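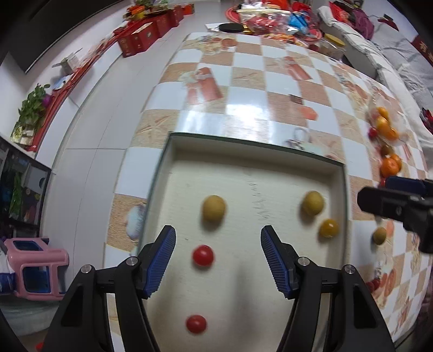

상자 안에 작은 과일 몇 개, 체크무늬 식탁보 깐 탁자

제목: 대추방울토마토 노란색 품종, 껍질 터짐 줄이는 방법 있을까요
게시판: 베란다·텃밭 > 열매채소
작성자: 남향베란다

올해 처음으로 노란 방울토마토를 키우고 있습니다. 품종은 그룬도(Grundow)라고 적힌 모종을 샀고, 21리터 화분에 한 포기씩 심었습니다. 빨간 것은 작년에도 키웠는데 그때는 터지는 일이 별로 없었습니다.

그런데 8월 들어서 노란 것만 계속 터집니다. 꼭지 주변으로 동그랗게 갈라지는 것도 있고, 세로로 쭉 갈라지는 것도 있습니다. 물은 아침 7시쯤 한 번 주고, 저녁에 잎이 처져 있으면 한 번 더 줍니다. 비료는 호소다 액비를 설명서대로 물에 타서 줍니다. 베란다 창은 낮에 열어 두고 비 올 때만 닫습니다.

궁금한 것은 세 가지입니다.
1. 노란 품종이 원래 껍질이 약한가요
2. 물을 나눠서 주는 것이 나은가요, 한 번에 주는 것이 나은가요
3. 색이 덜 들었을 때 따서 실내에서 익혀도 맛이 괜찮은가요

아시는 분 답변 부탁드립니다.

---

흙손아재
물 때문입니다. 저녁에 잎이 처질 때까지 말랐다가 갑자기 물이 들어가면 껍질이 못 따라갑니다. 21리터면 작은 화분은 아닌데 한여름에는 그것도 하루에 다 마릅니다. 처지기 전에 주세요.

---

콩알이네
품종 차이도 있습니다. 저는 그룬도하고 수보(Suvow)를 같이 키우는데 같은 물, 같은 자리에서 그룬도만 터집니다. 수보는 껍질이 두꺼워서 씹을 때 좀 남는 느낌이 있고요. 아이들은 그룬도를 더 좋아합니다. 안 터지는 것을 원하시면 내년에는 수보로 가 보세요.

---

남향베란다 (작성자)
흙손아재님, 그러면 아침 물 양을 늘리는 것이 나을까요, 횟수를 늘리는 것이 나을까요. 낮에는 집에 사람이 없습니다.

---

흙손아재
횟수입니다. 한 번에 많이 주면 밑으로 다 빠집니다. 낮에 못 주면 타이머 달린 점적 호스를 쓰세요. 저는 한 번에 200ml씩 나눠 들어가게 해 놓았습니다. 그 뒤로 터지는 것이 확 줄었습니다.

---

marilou_u
마릴루 우말리입니다. 필리핀에서 와서 김해에서 텃밭 합니다. 한국말 틀려도 이해해 주세요.
저는 물을 적게 주는 쪽입니다. 흙손아재님하고 조금 다릅니다. 물을 자주 주면 안 터지지만 맛이 싱겁습니다. 저는 흙 위에 짚을 두껍게 덮고 아침에만 줍니다. 터지는 것도 있는데 터진 것은 바로 먹으면 됩니다. 맛은 이쪽이 답니다.

---

흙손아재
노지하고 화분은 다릅니다. 노지는 뿌리가 깊이 내려가서 물을 아껴도 버팁니다. 베란다 화분에서 그렇게 하면 배꼽썩음병 옵니다. 짚 덮는 것은 찬성합니다.

---

marilou_u
네, 저는 노지입니다. 화분은 안 해 봤습니다. 배꼽썩음병은 올해 한 번도 안 나왔습니다.

---

초록대문
저는 화분인데 우말리님 방식에 가깝습니다. 첫 송이 익기 시작하면 물을 줄입니다. 배꼽썩음은 초반에 조금 나오고 말았습니다. 석회 미리 섞어 두면 괜찮습니다. 화분이면 무조건 안 된다는 것은 좀 과한 말씀 같습니다.

---

흙손아재
무조건이라고는 안 했습니다. 처음 키우는 분께 권할 방법은 아니라는 이야기입니다. 줄이는 정도를 알려면 몇 해 해 봐야 합니다.

---

트리니
3번 답변이 없어서 씁니다. 색이 절반쯤 들었을 때 따서 실내에 두면 색은 다 듭니다. 단맛은 줄기에서 익힌 것보다 못합니다. 저는 비 예보가 있으면 그 전날에 색 든 것을 다 따고, 나머지는 그냥 둡니다. 냉장고에는 넣지 마세요. 색이 더디게 들고 향이 없어집니다. 넓은 상자에 서로 안 닿게 한 층으로 두는 것이 제일 낫습니다.
아, 저는 트리니다드 부에나벤투라입니다. 우말리 언니하고 같은 텃밭 모임이에요. 여기서 만나니 반갑네요.

---

콩알이네
상자에 둘 때 다른 과일하고 같이 둬도 되나요? 저는 늘 바나나 옆에 두는데 너무 빨리 물러지는 것 같아서요.

---

트리니
바나나 옆이면 빨리 익습니다. 덜 익은 것을 서둘러 익힐 때만 같이 두고, 다 익은 것은 떼어 놓으세요. 저는 바나나하고는 이틀만 둡니다.

---

밤새는감자
비료 이야기가 없네요. 호소다 액비 쓰신다고 했는데 잎이 진한 초록이고 끝이 안으로 말리면 질소가 많은 겁니다. 그러면 열매가 급하게 크고 잘 터집니다. 저는 작년에 스툴루드홀름 알비료로 바꾸고 나아졌습니다. 658g짜리 한 봉지로 여름 내내 썼습니다.

---

초록대문
비료 바꿔서 나아진 건지 날씨가 달라서 나아진 건지는 모르는 일 아닌가요. 작년 8월은 비가 적었습니다.

---

밤새는감자
그럴 수도 있습니다. 저는 그렇게 느꼈다는 겁니다. 다만 잎 말리던 것은 비료 바꾸고 보름 만에 없어졌습니다.

---

남향베란다 (작성자)
답변 감사합니다. 잎을 보니 윗잎이 안으로 말려 있습니다. 일단 액비는 2주 쉬고, 점적 호스를 달아 보겠습니다. 짚은 구하기 어려워서 바크를 덮으려고 하는데 괜찮을까요.

---

흙손아재
바크 괜찮습니다. 줄기에 바짝 붙이지만 마세요.

---

콩알이네
바크에 버섯파리 생길 수 있어요. 저는 코코칩으로 바꿨습니다. 끈끈이 하나 꽂아 두세요.

---

남향베란다 (작성자)
중간 보고입니다. 호스 설치하고 열흘 지났습니다. 새로 익은 것 중에 세로로 갈라진 것은 없고, 꼭지 쪽이 동그랗게 갈라지는 것은 아직 나옵니다. 올해 딴 것을 적어 두고 있는데 노란 것만 118개입니다. 맛은 전보다 조금 싱거운 것 같기도 합니다.

---

marilou_u
싱거우면 물을 조금 줄이세요. 저는 처음부터 그렇게 말했습니다 ^^

---

흙손아재
열흘로는 모릅니다. 꼭지 쪽 갈라짐은 햇볕하고 온도 영향도 있으니 오후에 차광망을 쳐 보세요. 30퍼센트짜리면 됩니다. 줄이더라도 횟수는 그대로 두고 한 번 양만 조금 줄이세요.

---

남향베란다 (작성자)
네, 차광망 먼저 해 보고 물은 그다음에 조절하겠습니다. 9월에 다시 글 올리겠습니다.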